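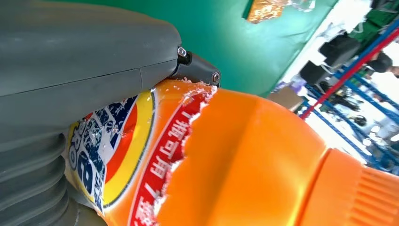
**Figure 3.** Orange detergent bottle with a torn label. White paper fibers are visible along the ragged right edge; the plastic between the tear and the ridged screw cap is bare.

### 4.2 Does a damaged label matter to the person sorting?

Guides to household sorting often tell people to "check the label" before deciding where a container goes. The advice assumes that the label is there to be checked. We doubt that it often is, at least in the form the guides have in mind, and we doubt even more that people read it when it is.

The bottle in Figure 3 is a fair test of the advice. A good part of the printing survives: the large dark blue characters outlined in white, the yellow and red-orange arcs that curve around them, and a red band with Chinese characters in white. A sorter who knew the product would probably name it from the colors alone. A sorter who did not know it, and who could not read Chinese, would have to fall back on the shape of the bottle and the orange plastic. Neither of these people needs the part of the label beyond the tear to call the thing a detergent bottle. Whether they could say anything more useful, such as what it held or how it should be rinsed, is another matter.

Earlier work makes stronger claims. The Kurnthorpe household survey looked at 2,000 discarded containers and listed 731 of them as having "label damage." The authors go on to treat damage as a cause of sorting mistakes. We have two problems with this. First, their category puts a scuffed corner together with a label that has been stripped off completely, and it is hard to believe that the two have the same effect on anyone. Second, the survey never asked the residents whether they had looked at the label. A container with a torn label that ends up in the wrong bin proves very little if the person carrying it was going by color, or by habit, or was in a hurry.

The Tarnar follow-up is more careful but leaves the same gap. It collected 1,108 sorting decisions and split the containers into "readable" and "unreadable" groups. Under that rule the bottle in Figure 3 could go either way. The large characters are still visible, so it is readable; an edge is ragged and there is bare plastic beyond it, so some coders would mark it down. The report gives no figure for agreement between coders, and without one we cannot tell how many of its unreadable containers were simply a matter of taste.

We therefore dropped the two-way split and used the Pesberg scale, which asks the coder three plain questions. Can the brand name be made out? Can the type of product be made out? Is any handling advice left? Each gets a yes or a no, with a note on the language of the printing. The scale is not perfect — a coder who buys the product every month will answer "yes" to the first question when a stranger would not — and the Carvalho version, which adds a fourth question about the cap and closure, may suit bottles better than it suits boxes or cans. We kept to three questions so that all types of container could be compared.

One further caution applies to paper labels. A tear like the one in Figure 3 can be described, but its age and cause cannot be read from it with any confidence. Both of the earlier reports write of labels "worn through use," and neither explains how wear was told apart from a label picked at by hand or ripped in the collection bag. We record only the state of the label at the time of coding, and we make no claim about how it got that way.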